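Letters from my aunt's village

2018-07-06

My aunt Antonina Tkachenko lives 17 kilometres from the line of contact. When I telephone her in the evening, we talk first about tomatoes, then about her knees, and only at the end about the shelling. It was quiet for two nights this week, she says. On the third night she slept in the corridor again, between the two thick walls, with her boots beside her.

I left the region in March, four years ago, and I still read every report about it. The reports give the calibre of the weapons and the names of the villages, often with a wrong spelling. They do not say that the bus to the hospital stopped running, or that the shop opens only when the woman who has the key can come.

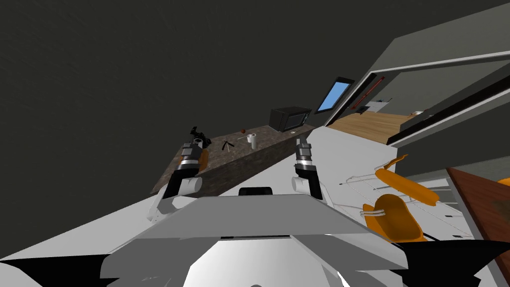 Her neighbour Petro Hnatiuk has 22 hives and will not leave them. His daughter sent him 1,000 hryvnias for the train — he bought sugar for the bees and window film with it. I was angry when I heard this. Later I asked my aunt if she would come to me, and she answered that the beans were not ready.

There is talk of a harvest ceasefire. I hope it will hold longer than the last one, which was broken before she had finished telling me about it. I will call her again tomorrow after seven, when the signal is better.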